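The Black Mug

Print this story | E-mail to a friend
14 comments | 186 shares

Rosimeire Meireles had owned the café for six weeks when she decided it needed a mug wall.

She'd seen one once in a bus station, of all places, a whole wall of hooks with everybody's own mug hanging from it, and the lady behind the counter just reached up without asking and took down the right one. Rosimeire had been on her way to a funeral and had thought about that wall all through the service. So when the old shelving came down at Leite (she'd kept the name, it was painted on the window and she liked it) and left a great blank stretch of plaster next to the coffee machine, she knew right away.

"Hooks," she told Cleiton.

"How many hooks?"

"All of them!"

Cleiton Moura was her nephew, and he had a drill, and he measured. He measured twice, with the pencil in his mouth, and came back from the wall to say that if she didn't mind the bottom row being at knee height she could have 162.

"I don't mind at all. Children have knees."

"Children have mugs?"

"They will."

They put up the hooks in two evenings with the radio going and dust in everything. Rosimeire swept, and made toast, and swept again, and kept stopping to look. It was such a good wall! Even with nothing on it, it was good. The hooks caught the light from the street and every time a bus went by they all shone one after the other, left to right, as if somebody were running a finger along them.

The rule was simple. You brought a mug, she wrote your name in the book, and it was yours on its hook for as long as you liked. The first one came from Antigoni Kyriakidis at the dry cleaner's, and it was enormous, more of a soup tureen, yellow, with a chip out of the foot. She carried it across the road in both hands.

"I want to be near the top," said Antigoni. "I don't bend."

After that they came in all week. A mug shaped like an owl. A mug from a tire shop that had closed. Two that matched exactly, from a couple who then argued over who had which, so Rosimeire tied a bit of red wool around one of the handles. A tin one that burned your lip. A very thin china one with violets that she was scared to wash and washed by itself, last thing at night, with the water barely running. She learned them the way you learn faces. By the end of the second week she could reach back without turning around and come away with the owl.

Anežka Jelínek came in every morning at seven and never brought a mug.

She sat at the end of the counter in her good coat, had a small coffee in one of the plain white house cups, read whatever was lying there, and left her coins in a stack. She was eighty, or past it. She had taught half the street to play the piano and the other half to be quiet during recitals.

"You should have a hook," Rosimeire said to her.

"I have a cup."

"That's my cup."

"It is a perfectly nice cup," said Anežka, and turned the page.

Well! Rosimeire let it go for a day, and then she didn't let it go. She went through her own cupboards. She went to the church sale and dug through a crate of them under a table, on her hands and knees, happy as anything, and bought three, and when she lined them up at home she saw that every one was wrong. One was too jolly. One had a cat. The third had a handle you couldn't get two fingers through, and Anežka's knuckles were bad in the cold, you could see her working them under the counter.

"What would a piano teacher want?" she asked Cleiton.

"A piano mug?"

"She would throw it at me."

He thought about it, scraping egg off the grill. "Does she like white?"

"She drinks from white. I don't know that she likes it."

"So black," said Cleiton. "Black on the outside and some white at the top. Like keys, but you don't say it's like keys."

Rosimeire put down the dishcloth and kissed him on the forehead, and he complained about it for the rest of the shift.

She looked everywhere. Marcelino Lins, who delivered the milk, looked too, because she'd told him, and she'd told him because she told everybody. He reported back every morning with the crates. Nothing at the market. Nothing at the place by the bridge. A brown one, did she want brown? She did not want brown. By then it was nearly the end of winter and the wall was more than half full, and the empty hook she was saving, third row, easy reach from the end stool, was starting to look like a missing tooth. Two people had asked for it. She'd said it was taken.

Then one night, late, with her feet in a basin, she was scrolling through page after page on her phone and sat up so fast she got water on the rug. She sent it to Cleiton with no words at all, only exclamation marks. 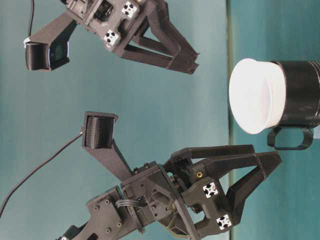

Arkuvness, February

The answer came at seven minutes to midnight. "THAT ONE," wrote Cleiton, and then, "look at the white," and then, "go to bed, tia."

She didn't go to bed. She made the picture bigger with her fingers and looked at the mug over there on the right, black, with its white rim, and a handle. She turned the phone around so it would stand up properly. Would two fingers go through? She thought two fingers would go through. She ordered it before she could start worrying about the postage, and then worried about the postage.

It took nine days. Marcelino carried the box in himself on top of the milk and wouldn't leave until it was open. There was a great deal of paper. Rosimeire washed it, dried it, tried the handle (two fingers, with room!) and hung it on the third row, and the three of them stood back against the pastry case and admired it.

At seven the door opened. Good coat, hat, gloves off one finger at a time. Rosimeire's heart was going like a sewing machine. She reached back without turning around, filled it, and set it on the counter next to the paper.

Anežka looked at it. She turned it a little by the handle. She put on her glasses and looked at it some more.

"This holds more than the other one," she said.

"A bit more, yes."

"You'll charge me the same?"

"The same!"

"Hm," said Anežka. She drank some. Outside a bus went by and the light ran along the hooks. Under the edge of the counter, where she must have thought it couldn't be seen, her left hand was playing something quick.

"What do I write in the book?" asked Rosimeire, when she could stand it no longer.

"Jelínek," said Anežka. "With the accent, please. Everyone leaves off the accent."

Print this story | E-mail to a friend
14 comments | 186 shares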